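Tokine Comment Plugin: Set-up Guide
Section 3. Installing on a live site

Tokine adds threaded comments to the pages of any site running Limico 2 or later. It takes a few minutes to install and, if you skip step 1, a weekend to undo.

Before you start

You will need your admin password, access to the site's files, and a site that is quiet. Lunchtime on a busy forum does not count as quiet, whatever the forum's owner tells you.

1. Back up the database. Download the copy to your own computer. A backup kept on the server it is meant to rescue is a decoration.

2. Unzip the package and upload the folder named tokine to your plugins directory. Do not rename it. People like to rename it. 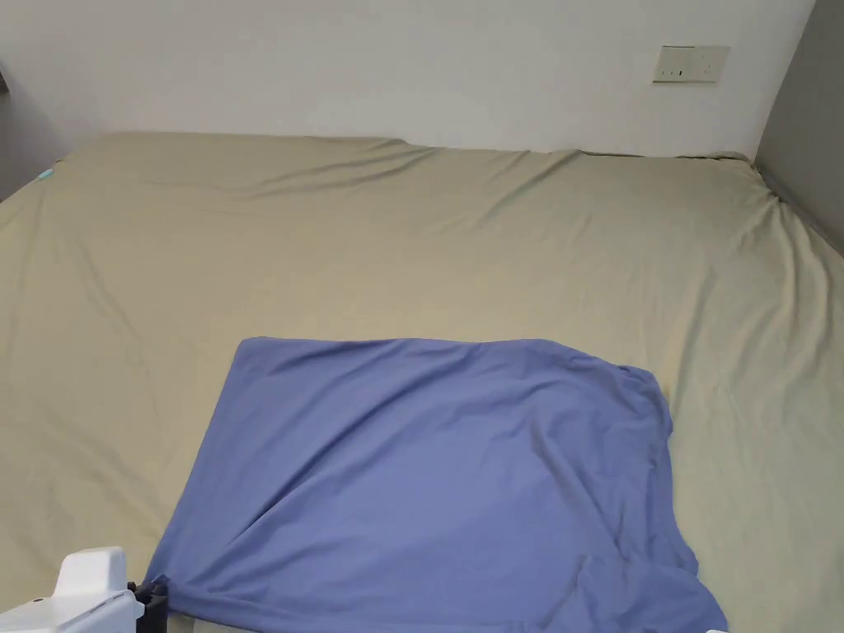
3. Log in as an administrator, open Plugins and press Activate. The page will go blank for a moment. Resist the urge to press the button again.

Caution: pressing it again creates a second set of tables, and the plugin will then write to one and read from the other. Your visitors will think they are being ignored.

4. Under Settings, choose how comments are held. "Hold first comment" is the default and suits most sites. "Hold nothing" suits sites that enjoy adverts for watches.

5. Set the maximum comment length. We ship it at 300 words. You may raise it, but you will be the one reading them.

6. Clear the cache, then view a page while logged out. The comment box should appear under the text.

Note: themes from the Khaemba range hide the box on narrow screens until you tick "Show on mobile" in the theme's own settings. We have asked them about this, politely, since June.

If the box does not appear

Switch off your other plugins, then bring them back one at a time until something breaks. It is dull work and there is no quicker way that we would put in writing.

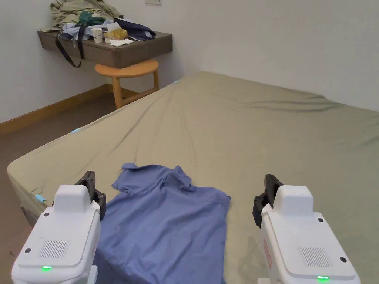

Paweena Suwannarat: Mine vanished after step 6 and the culprit was an old gallery plugin I'd forgotten I had. Could you add that the cache needs clearing after each one is switched back on? I went through all 7 before I worked that out.

Reply from Tokine support: Added to the list for the next edition. Until then, clear the cache each time.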